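Jaston: que el brazo meta la mano en la caja sin pelearse con ella
Memoria del proyecto de control y planificación, segundo curso

Empiezo por lo que me habría gustado leer a mí antes de apuntarme: casi todo el trabajo de este proyecto es software. Yo venía con la idea de pasarme el semestre con el brazo moviéndose de un lado a otro, y lo que hice fue leer registros, tocar parámetros y discutir con el planificador. Jaston es el nombre que le pusimos al nodo que decide cuándo y cómo baja la pinza a una caja de cartón abierta. Los paquetes de alrededor ya existían: Markden genera las trayectorias y Ansari se ocupa de la percepción.
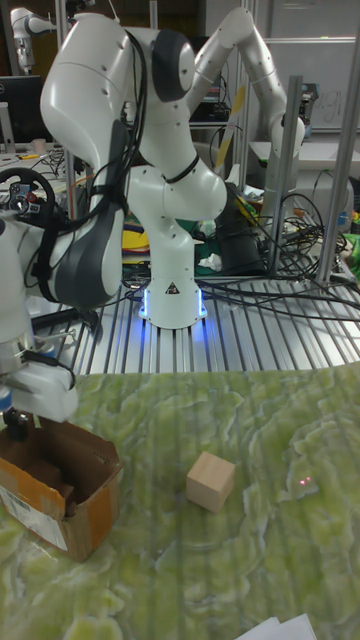 Grupo de Manipulación y Control – Aula Taller de Robótica

La tarea suena ridícula de lo sencilla que es. Hay una mesa, una caja y un cubo de madera, y la pinza tiene que entrar en la caja y salir sin tocar el borde. ¡Pues no veas! La primera versión trataba la caja como un bloque macizo, así que Markden se negaba a planificar cualquier cosa que pasara por dentro (y con razón, el pobre). La segunda la ignoraba del todo, y eso en simulación queda precioso hasta que miras por dónde pasan los dedos.

Acabé modelando la caja como cuatro paredes finas y un fondo, con las solapas aparte. Las solapas fueron lo peor de todo el proyecto. Se doblan, cambian de ángulo si las rozas, y la nube de puntos las ve a trozos. Ansari me devolvía a veces una solapa partida en 2 objetos, y el planificador intentaba colarse por el hueco que quedaba entre ambos, que por supuesto no existía.
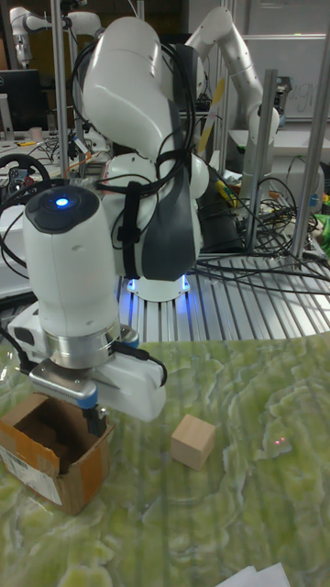
Figura 2. La pinza sobre la abertura de la caja, con el cubo a un lado.

Para arreglarlo probé primero a engordar los obstáculos con un margen fijo. Con 37 milímetros ya no había colisiones en simulación, pero tampoco había manera de entrar: el hueco útil se quedaba en nada. Así que separé el margen en dos, uno generoso para la aproximación y otro muy pequeño para el descenso final, y dejé que Jaston cambiara de uno a otro al llegar al punto de espera, justo encima de la abertura. Es una máquina de estados de las de toda la vida, con cinco estados y un temporizador, y estoy más orgulloso de ella que de cualquier otra cosa que haya programado en la carrera.

Otra decisión que me costó fue bajar en línea recta en el espacio cartesiano. El planificador por muestreo encuentra soluciones rapidísimo, pero algunas son un poco de circo: gira la muñeca media vuelta para avanzar un palmo. Dentro de la caja eso no se puede permitir, de modo que el tramo vertical lo calculo yo, punto a punto, y si la cinemática inversa pega un salto entre dos puntos seguidos se aborta y se vuelve al punto de espera.

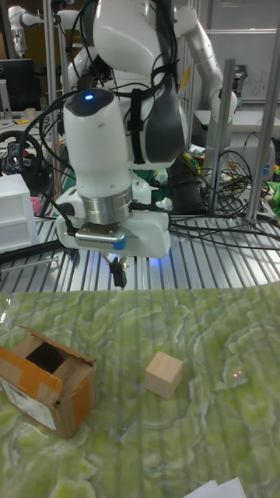 Con ese cambio los registros empezaron a tener sentido. Lancé una tanda larga de planificaciones en simulación, 2292 peticiones con la caja girada y desplazada al azar, y Markden dio una trayectoria válida en 1816. Las que fallaron se parecían muchísimo entre sí: caja muy pegada al borde de la mesa y muñeca cerca de su límite. Me alegré bastante, la verdad, porque un fallo que se repite siempre igual se puede perseguir (los que me quitan el sueño son los que salen una vez y no vuelven).

También perdí casi todo octubre con una tontería de marcos de referencia. El marco de la herramienta estaba definido en la brida y yo razonaba como si estuviera en la punta de los dedos. Todo cuadraba en pantalla y nada cuadraba en mis cuentas. Ahora Ukport, el visor que usamos para repasar las trayectorias, dibuja los dos marcos con colores distintos y el nodo no arranca si falta la transformación entre ambos.

Cuando colgué el borrador de esta memoria en la página del grupo, puse como mejora pendiente entrenar un modelo que reconociera las solapas. No a todo el mundo le convenció.

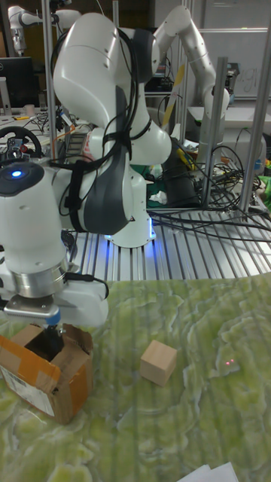

Yo no entrenaría nada todavía, me dejaron escrito en un comentario sin firmar. Antes miraría si guardas la pose de la caja de una petición a la siguiente, porque si cada vez partes de cero el ruido de percepción te va a mover las paredes aunque la caja siga quieta. Un filtro sencillo y a ver qué pasa.

Y no, no la guardaba. Cada petición volvía a estimar la caja entera. Ya tengo hecha una rama con un filtro que promedia las últimas estimaciones y descarta las que se alejan demasiado, aunque le falta lo más delicado, que es decidir cuándo hay que olvidarlo todo porque alguien ha movido la caja de verdad. De momento se reinicia a mano con un servicio.

Lo que queda abierto: el reinicio automático del filtro, los casos con la muñeca al límite y unas pruebas unitarias decentes para la máquina de estados, que ahora mismo solo cubren el camino feliz. El código está en el repositorio del grupo, en la carpeta jaston, y el fichero de parámetros lleva comentarios para quien lo coja el curso que viene.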